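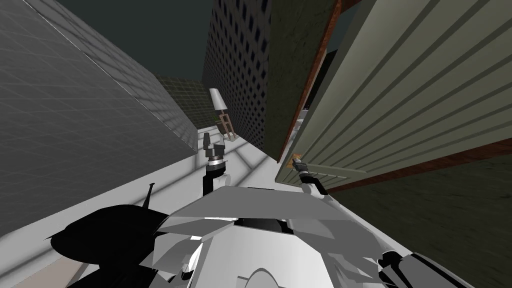

Seasonal maintenance on the pond filter, part two

2024-03-09

The previous post covered draining the chamber in October and storing the pump. The notes below deal with bringing the filter back into service, and with a change I have made to the pipework between the pump and the inlet.

The pond holds 595 gallons when full to the overflow. The filter is a two-chamber gravity-return box, sold under the name Arkia, which stands on a slab at the Stoditz end of the garden, slightly above the water line. Water is pumped up to the first chamber, passes through the brushes, drops under a baffle, rises through the foam and goes back to the pond by its own weight. There is no pressure on the return side, so the return pipe has to be wider than the feed and must fall along its whole length.

Last year it did not fall along its whole length. The slab had settled at the back and the return pipe had a slight hump where it crosses the edging stones. Air collected there. The level in the second chamber rose until the water found the lid seam, and I lost water overnight on more than one occasion before I put a level on the pipe.

I lifted the box and re-bedded the slab on a dry mix of sand and cement, tamped and checked both ways. The slab now falls 2 mm towards the pond. The return pipe was recut and rejoined with solvent cement, and the old push-fit elbow was replaced by a pair of shallower bends. Push-fit joints are adequate for a return, but they move when someone treads on the pipe, and this one gets trodden on.

The feed hose was the other problem. It was corrugated hose, which is easy to route and bad for flow. With the old hose I measured 296 gallons an hour at the inlet, using a bucket and a watch. The pump is rated well above that, and some of the shortfall is head, but the corrugations account for a good part of it. I have fitted smooth-bore hose of the next size up and cut the run shorter by taking it behind the rockery. I will measure again when the water has warmed and the foam has some dirt in it. A reading taken with clean foam flatters the system.

Hose clips are stainless, two to a joint, with the screws on opposite sides. Do not overtighten them on soft hose. The edge of the band cuts in and the leak appears a month later.

The foam came from Grostport, who sell it in sheets and will cut to size. I order it up to 10 mm oversize on each edge and trim it at home with a bread knife. Foam that is a snug fit in the chamber keeps water from slipping down the sides. The coarse sheet goes at the bottom, where the water enters, and the fine sheet on top. I had these the wrong way round for the whole of my first season and was rinsing the fine sheet every few days.

Rinse foam in a bucket of pond water. Tap water contains chlorine and will kill off most of what is living in it, and at this time of year there is little enough alive to begin with. For the same reason I am feeding nothing yet. The fish are still low in the water and the ammonia test reads zero, and I would like it to stay there while the filter matures.

The clay bowl that catches the return is an Orbán, bought second-hand, with a hairline crack that I have filled with pond-safe sealant on the inside only. It has been refilled and left to stand for a day with no change in level.

Still to do: lag the exposed part of the feed, replace the lid seal, and fit a union next to the pump so that it can be lifted without undoing both clips.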